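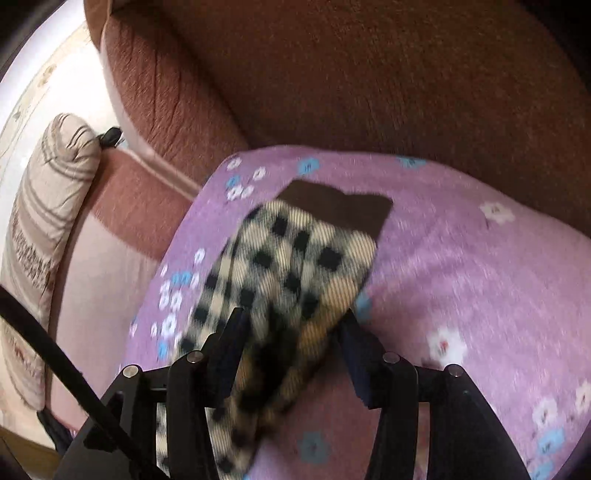
Checked sock, folded, brown cuff up. Lilac flowered cover on the sofa seat behind it.

Datasets > Household > Laundry > Kilteden Socks

# Kilteden Socks

Pictures and notes on sock folding and sorting in ordinary living rooms. Readme is short, will tidy up when there's time.

## What's in it

- 764 pictures, all socks, mostly on sofas and beds
- one notes file, plain text, a line per picture
- pattern list (check, stripe, dots, plain, novelty)

Adult socks only for now. Baby socks are in a separate folder called Pleron, don't merge them, the size labels don't match.

## Labels

`pattern` - what's on the leg of the sock. Ignore the cuff.
`cuff` - color of the cuff if it differs, otherwise `same`.
`state` - folded, balled, flat, inside out.
`surface` - what the sock is on or over. Sofa covers and throws get their own value, `cover`, even when you can see the sofa too.

A check with thin diagonal lines in it is still `check`. Rosalie and I went back and forth on this in March and check won. Cream, tan and beige all go in as `light`, too many arguments otherwise.

Socks that are blurry at the toe end stay in if the cuff and pattern can be read. If you can't tell folded from balled, leave `state` blank.

## Known problems

- Flowered covers. Busy background, small socks get lost on them. The first 300 pictures were labeled before we had the `cover` value and some still say `sofa`.
- Striped cushions have been tagged as striped socks 7 times that I know of. Fixed those, probaly more.
- No pair labels. Every sock is logged as a single, even when its match is right next to it.
- Brown cuffs on brown upholstery, check these by eye

## Versions

Version 2 is current. Adds `cuff`, drops the old `fabric` column as wool vs cotton was pure guesswork. Old column is still in the Kunisberg copy, please dont use that one.

## Who

Labels: Rosalie Gruber, Prodromos Sarantis
Second pass and readme: Yaa Aidoo

Corrections to Yaa, with the line number from the notes file. Last edited Thursday, May 7, 2026.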